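Fustard Engine Project
Progress report to the Prendness Fund, 2021-07-15

We have a running engine! The Fustard straight-six fired on the dyno at Retgate in the last week of the period, and it has been back on the stand most days since. Total running time is now 40 hours, against the 30 we promised you in January, and the oil samples are clean.

Peak output so far is 493 hp, on pump fuel and with the boost held well under the limit we set for the road car. There is more to come once the new intake is on — the current one chokes it above mid-range, and you can hear it.

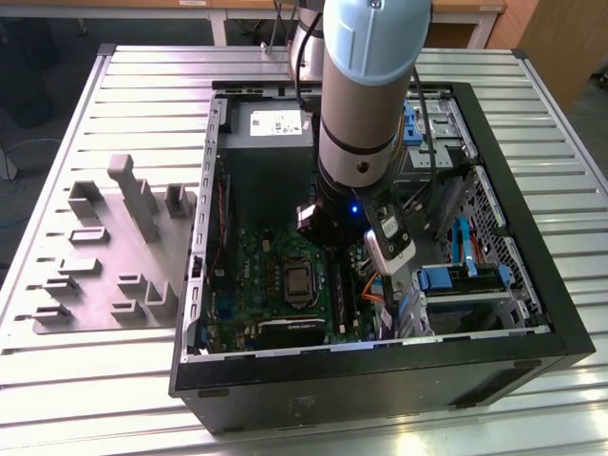 Munshi, who cast the blocks, would like us to slow down a little. Their view is that the head gasket should see a full heat-cycle test before we raise the boost again, and we have agreed. It moves the first in-car run back, but the chassis team needed the time for the rear subframe anyway.

The prototype shell now weighs 1,683 kg with glass, seats and a dummy drivetrain. That's heavier than we want. New doors and a lighter exhaust are on order, and the six-speed gearbox is already fitted for a trial.

Spending is within the plan, apart from dyno hire, where the extra hours used up the reserve. We would like to move money over from the paint line to cover it. Please let us know if you're happy with that before the next payment.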